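**Wutska W2 modular wall panel**
Manufactured by Dukmont. Interior use only.

The Wutska W2 is a rigid, smooth-faced wall panel for lining meeting rooms, workrooms, and small offices. It mounts to a concealed rail system and can be taken down and moved without cutting. The panel is supplied as a finished part. It does not need painting or sealing on site.

## Construction

Each panel has a steel face bonded to a mineral wool core, with a backing sheet of the same steel. The long edges are folded to form a return that hooks over the rail clips. Face and backing are coated before forming. Scratches that reach bare metal should be touched up with the repair pen in the Bettencourt fittings kit.

Panels are handed. The arrow on the backing sheet must point up.

## Data

| Item | Value |
|---|---|
| Clips per panel | 9 |
| Rails per wall run | 2 |
| Minimum cut width | 229 mm |
| Maximum clip spacing | 307 mm |
| Standard finish | White, low sheen |
| Indoor use | Yes |
| Wet rooms | No |

Cut panels lose the folded return on one side. Place the cut edge in a corner and cover it with corner trim. Panels narrower than the minimum cut width will not hold the clips. Where the layout leaves a smaller strip, reduce the panel at the other end of the run so that both end panels are wide enough.

## Rails and clips

W2 panels fit Skoltmont rails only. The older Bettencourt rail has a similar profile, but its lip is shallower and the clip can release under side load. Do not mix the two in one run.

Rails are fixed to studs or to masonry. Fixing to plasterboard alone is not permitted. The lower rail is set first, leveled, and used as the datum for the upper one. Check the rail with a straightedge before hanging the first panel. An error in the rail shows as a tapered joint at the face.

## Joints

The standard joint is open. Adjacent panels are held a small distance apart by the clips, which leaves a narrow shadow line between faces. A gray filler strip is available for rooms where dust in the joint is a concern. It presses in by hand after all panels are hung and is removed with a blunt hook.

Do not fill open joints with caulk. Filled joints cannot be released, and the first panel in the run will be damaged on removal.

## Furniture and floor line

Leave a gap at the floor and cover it with the base trim. Desks and benches may stand against the panels, but they must not be screwed to the face. Shelving and screens require the load bracket, which passes through the joint and fixes to the upper rail.

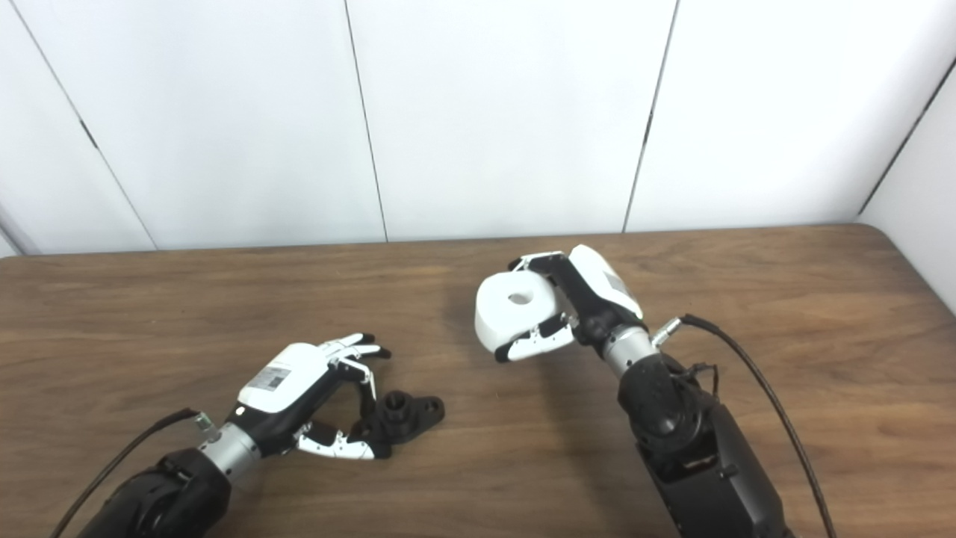

## Cleaning

Wipe with a damp cloth and mild soap. Work from the bottom up and dry the joints last. Solvents, abrasive pads, and steam will dull the coating. Marker and adhesive residue can be removed with isopropyl alcohol, tested first on a hidden area.

## Ordering

Order panels, rails, and trim on one form. Send a wall plan showing door openings, corners, and any sockets. Socket cutouts are made at the factory when positions are given with the order, and cutouts made on site are not covered by the warranty.

Layout questions: Fathima Gamage, technical desk.
Replacement panels and finish matching: Jahangir Samarakoon, parts.

The factory closes for maintenance in August. Orders for cut panels received during the closure are processed after reopening. Uncut panels and fittings ship from stock as usual.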